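Section 7: Reporting vandalism and minor crime through the Skindthorpe neighbourhood desk

Revised Oct 9, 2019. Replaces the sheet that went round in August, which had the wrong phone extension on it and sent several of you to the crematorium.

7.1 Before you report

Step 1. Check that it is a crime. A wing mirror hanging off by its wires may well be. A neighbour's hedge is a hedge, and the desk has a separate folder for hedges, seldom opened.

Step 2. If somebody is in danger, or the person doing the damage is still there doing it, ring 999 and put this manual down. The desk is for things that have already happened.

Step 3. Leave everything as you found it. Sweeping up the glass is a natural urge in Skindthorpe, where people sweep on principle, but leave it until you have your photographs.

Step 4. Take two photographs of the damage, one close and one from far enough off to show the street. A close-up of a scratch could be any scratch in the county.

CAUTION: Do not go round to the house of the person you suspect. You may be wrong, and even if you are right you will spend the evening being shouted at in a porch.

7.2 Filling in the form

Step 5. Use the blue form for vehicles and the white form for walls, fences, sheds and signs. If a vehicle has been pushed into a fence, use both and staple them.

Step 6. Write the time as a range. "Between 10 at night and 7 in the morning" is useful. "Overnight, as usual" is an opinion.

Step 7. In box 2, describe what was damaged. In box 3, describe anyone you saw. Please keep them apart. The desk once spent a morning looking for a tall youth in a hooded top with a cracked rear windscreen.

Step 8. Put down only what you saw or heard yourself. If your sister saw it, your sister fills in a form.

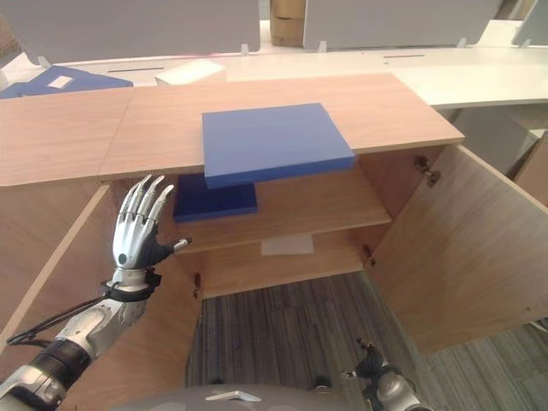 Rocío Ibarra: Can I ask about Step 8? My mother saw the lads who did the bus shelter on Nokirthorpe Road, but she won't write anything down with her name on it. Does that mean it doesn't count?

It counts, but she should give it by phone and ask for her name to be kept off the neighbourhood copy. The police may still want to speak to her later, and she can tell them then what she is willing to do. Please don't write it out for her in the first person. We can tell, particularly when the handwriting matches your parking complaints.

7.3 Getting a reference number

Step 9. Hand the form in or post it through the slot. The slot is the upper one. The lower one is for the cat, and he has not been processing reports.

Step 10. Wait for your reference number. It comes by text or by letter, whichever you ticked. If you ticked both, you will get both, and they should agree.

Step 11. Quote the number every time you get in touch. Without it you will be asked to tell the whole story again from the beginning, and it does tend to grow.

NOTE: The reference number is not a crime number. Your insurer will want the crime number, which comes from the police. If your excess is £600 and the mirror costs less than that, you may decide to leave the insurer in peace, but report the damage anyway. Five broken mirrors in one road get a patrol sooner than one very angry letter.

7.4 If you have video

Step 12. Save the clip before the system records over it. On most doorbells it is gone within the month, and on the cheaper ones a good deal sooner.

Step 13. Note whether the clock on the recording is right. Half the doorbells in Pendoscombe Close are still an hour out, which has given a few people splendid alibis.

Step 14. Do not post the clip on the residents' page.
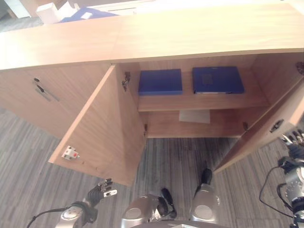
Step 15. Hand over the whole recording, including the dull parts. A clip trimmed to the four seconds you think matter is worth less to an officer than ten minutes of an empty pavement with those four seconds in the middle.

CAUTION: If your camera looks into next door's garden, move it before you tell us about it.

7.5 Afterwards

Step 16. If you remember something new, ring and have it added to the same reference. Do not start a second form. The Sarmiento Street gate has been reported so often that on paper it is an entire estate.

Step 17. If you are told the case has been closed, you may ask why. The answer is usually that there was no witness and no video. Ask for it in writing if you want it for your insurer.

For lost property, turn to Section 8. For hedges, see above.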